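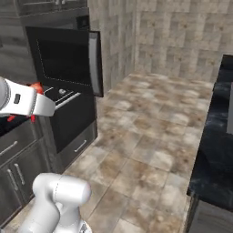 When a company decides to automate a part of its kitchen, the first people who feel it are the ones who have worked there the longest. They know which drawer sticks and how long the soup can wait, and very little of this is written down. A planner who wants to hand over even a simple task must first put such knowledge into words. An open microwave door is a good case. A cook walks past it or closes it with an elbow without thinking, but for an arm that carries something across the same room the door is a fact that must be known and planned for, as must the handle bar on the oven underneath. For this reason much of the early work is done in simulation, where a mistake costs only time.

In this chapter we follow the canteen at Lerkside, a plant with 140 employees and a kitchen staff of 16. In November the management told the staff that carrying, loading and clearing would be moved step by step to machines supplied by Trorka. No jobs were to be cut. Still, two cooks asked for a transfer in the same week, and the reasons they gave had little to do with pay. They did not want to become, as one of them put it, "the person who waits for the arm".

We will look at three questions:

- Which tasks change their owner, and which only change their order?
- Who decides when the machine must stop?
- What happens to skills that are used less often than before?

The second question takes up most of the chapter – at Lerkside it was also the one that was discussed last. Section 5 compares the case with the Beveck bakery, where the workers wrote the stopping rules themselves before any equipment was ordered. Readers who have not yet studied task analysis should go through the previous chapter first.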